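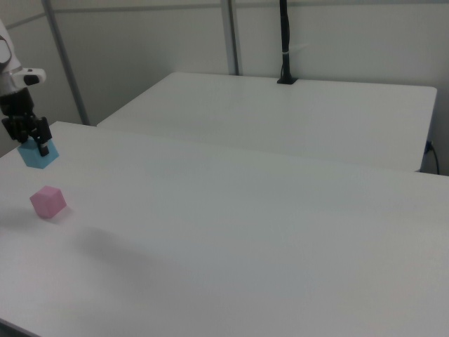
Cell notes / Setup and maintenance

Flimero cube cell – README

These notes are for the person who has to start the cell, look after it, or bring it back after a fault. The recordings made on it are in the Zuvisis folder and have their own card. Please read this file to the end before you change anything in the configuration.

What is in the cell

One white arm with a black gripper, two white tables, and two cubes, blue and pink. The task is always a small one: pick up the blue cube, move it, put it down next to the pink cube or on top of it. The control program is called Hyun and runs on the computer under the bench. The gripper fingers are a spare part from Astness. We keep two pairs in the drawer.

Starting

Switch on the arm controller first and wait until the fan becomes quiet. Then start Hyun. If you do it in the other order, Hyun does not find the gripper and must be closed and opened again.

Run the homing with nothing between the fingers. After homing, the gripper opens fully and closes one time. Look at both fingers while it does this. They should arrive together in the middle. If one is late, go to the part "Fingers" below.

Table height

The table height is stored in the file table.cfg as z_table. The value at present is 476, in millimetres, measured from the arm base. It must be measured again each time the table was moved, also if it was moved only for cleaning. A wrong value is easy to notice: the fingers touch the table before they close, or they take the cube too high and it hangs tilted. A small tilt is normal and the program accepts it. With a large tilt the cube turns when it is put down and the stack fails.

To measure, lower the arm in slow mode with the gripper closed, until a sheet of paper under the fingers can still be pulled but you feel it. Write the number in the file and also on the paper list beside the computer.

Grip force

Use 13 for the cubes. This is the number from the Hyun menu and has no unit that I could find in the manual. Higher values leave marks on the cubes, and the marked faces confuse the colour detection. Lower values are fine for lifting, but the cube can slip when the arm turns quickly.

Fingers

Clean the inside of the fingers with a dry cloth every morning. Do not use alcohol on the pads – the glue becomes soft. To change a pair, remove power from the gripper, take out the screws, and keep left and right separate. After the change, do the homing and the table height again, in this order.

Faults seen until now

Error 39: the gripper did not reach its position. Mostly a cable was pulled near the wrist. Check the plug, then restart Hyun.

Blue cube not found: the evening light changes the colour. Close the blind or run the colour calibration again.

Arm stops above the table without a message: I have seen this in August and not after. The cause is still open. If it happens to you, please save the log before the restart.

Contact

Waraporn Kaewmanee keeps this file. Corrections are welcome, also for the English.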